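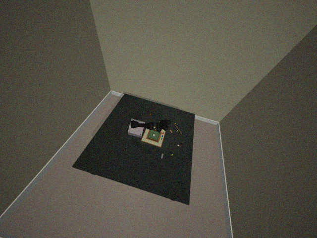 审稿意见二认为，隔声差异不能只归到墙体面密度上，踢脚处的缝隙传声恐怕更要紧，要求补测。这一条我们接受，补测结果并入本节。

3.2 侧向传声与缝隙的影响

图2 带白色踢脚线的房间墙角，计算机渲染。

补测在Hotell项目的客房层进行，共10间，其中8间与初测相同，另外2间初测时尚未交付。声源仍用Vornon十二面体，位置不动；接收点沿用3.1节的布置。背景噪声偏高的频段已剔除，见附表。

先说低频。100 Hz以下各房间离散很大，模态没有压住，不做比较。中频段比较干净：踢脚与楼板之间打胶以后，计权隔声量平均提高2 dB，提高最多的是端头那间，原来的缝最宽。高频改善更明显，与Iyer模型的趋势一致，但模型预测值偏高，原因可能是胶层厚度取了理想值，现场达不到。

面密度的作用仍在，只是比初稿写的要弱。初稿回归里把两个因素混在一起了，系数虚高，现已更正。Elach板材的两组试样之间差别不显著（样本太少，不宜多讲）。

补测没有做的：管井一侧的墙。当时管线还在施工，进不去。这部份数据缺，表4对应栏空着，后文讨论均不包括管井墙。

另，有一处须说明，打胶前后两次测量的室温不同，混响时间已分别实测并修正，没有套用同一个值。修正量很小，不影响排序。门缝的影响没有单独分离，测试时门下沿一律用胶带封住，封法前后一至，所以差值应当可用，绝对值则偏乐观，引用时请注意。

不确定度按重复测量估计，每间8次，去掉明显受走廊噪声干扰的记录后取能量平均。端头那间去掉的记录最多，误差棒也就最长。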